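Storing Bedding and Soft Goods Between Seasons

Updated Feb 3, 2025
Filed under: Laundry and Linen

Most damage to stored textiles comes from four sources: residual moisture, residual soil, light, and compression. Insects are a fifth, but they mainly follow the second. The notes below cover cotton and flannel sheets, wool blankets, down and synthetic comforters, and the cloth bags that tend to end up on the same shelf.

Washing before storage

Wash everything that has been used, even once. Body oils are colorless when fresh and turn yellow over several months. A sheet that looked clean in October can come out of the closet with a stain at the pillow end that ordinary detergent will not move.

Cotton and flannel: warm wash, full dose of detergent, no fabric softener. Softener leaves a waxy film that holds odor. Add a second rinse if the water is hard.

Wool: cold water, wool detergent, lowest spin. Dry flat. Do not hang a wet wool blanket over a single line; the weight of the water stretches it along the fold.

Down: front-loading machine only, with nothing else in the drum. Down takes far longer to dry than the shell does. Run the dryer on low, stop every half hour, and break up the clumps by hand. If any clump remains, the filling is still damp.

Drying

Line-dried cotton is often put away too early. The hems and the elastic corners of fitted sheets hold water after the middle feels dry. Check those points first. If you are unsure, leave the folded sheet out overnight and feel inside the fold in the morning. A cool spot usually means moisture.

Folding

Set out one size per pile and fold on a bed or a large table. Fold along the length first, then the width, and finish with a fold that matches the depth of the shelf. Heavy flannel should be folded fewer times than percale, as thick folds trap a hard crease. Refold long-term items along different lines once a year.

Colored checks and plaids should be folded right side in. The crease line is where dye rubs off first, and on a strong red it shows as a pale stripe.

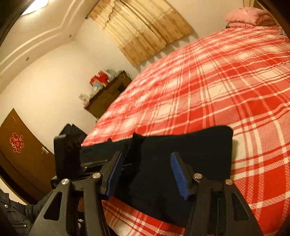 Plaid sheet on the bed, with black fabric laid over it.

Dark fabric on light or patterned bedding needs a test before the two are stored together. Dampen a white cotton rag, press it on an inside seam of the dark item for 90 seconds, and look at the rag. Any gray or blue mark means the dye is loose. Wash that item alone in cold water until the rag stays clean, or keep it on its own shelf.

Containers

Cotton storage bags are the first choice for anything kept more than one season. They pass air and block dust. An old pillowcase closed with a safety pin does the same job.

Plastic bins are acceptable in a dry room. Put the bin on a shelf or on blocks – never straight onto a concrete floor. Do not use dry-cleaning film.

Vacuum bags save space but are for synthetic filling only, and for one season at most. Down and wool lose loft under long compression. A comforter holding 454 grams of down should fill its cover evenly when shaken out. If it stays flat a full day after unpacking, tumble it on low with two clean tennis balls.

Cardboard is acidic and attracts silverfish. If it is all you have, line it with an old washed sheet.

Moths and odor

Cedar blocks discourage clothes moths but do not kill larvae. Sand them lightly twice a year to renew the scent. Keep bare wood off the fabric, as the oil can stain. Lavender sachets smell pleasant and do little else.

For wool with suspected larvae, seal it in a plastic bag, press out the air, and freeze it for a week. Let it return to room temperature before opening the bag, so that condensation forms on the outside.

A musty smell without visible mold can often be aired out in two dry days on a shaded line. Baking soda in an open dish helps inside a closed closet. Visible mold calls for a hot wash where the fabric allows it, and disposal where it does not.

Labels

Write the size, the fabric and the month on a tag and tie or pin it to the bag. Adhesive tape leaves residue on cotton after one summer. Place the tag at the end that faces the door.

Reader notes

Selina Pichler writes that she keeps each sheet set inside one of its own pillowcases, with the fitted sheet folded last so the corners stay on the outside. This works well for percale. Flannel sets are usually too thick for a standard pillowcase; use a king size.

Benedikt Danzer asks whether a dehumidifier is worth running in a linen closet. Measure first. Below 55 percent relative humidity it is unnecessary. Above 65 percent, run one in the adjoining room and leave the closet door open.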